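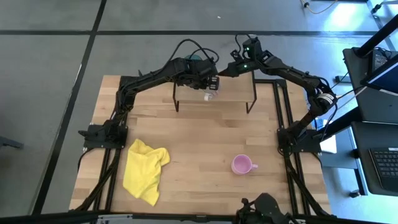 Murray Chisholm: Went to the Stadumgate open day in July too. Two hours on the bus for demos that slow? Never again.

Coralie Doolan: Aw, I loved it! And slow is fine by me — I want to see how they grab stuff.
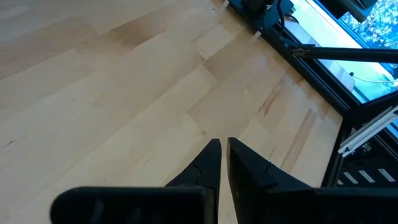 My whole reason for going was grippers (I'm building one at home). Theirs come down to narrow tips with just a sliver of a gap between them, and mine look like salad tongs.

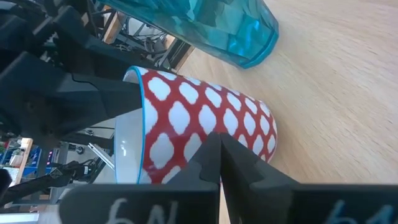
Is it worth taking kids?

I'd say yes, mine stayed 30 minutes at one table.

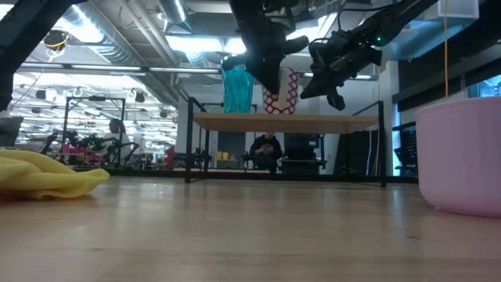
Piret Juška: Mine lasted 2. Go early, it gets loud.

Recent threads
Parkora tour dates
Homemade grippers (369 replies)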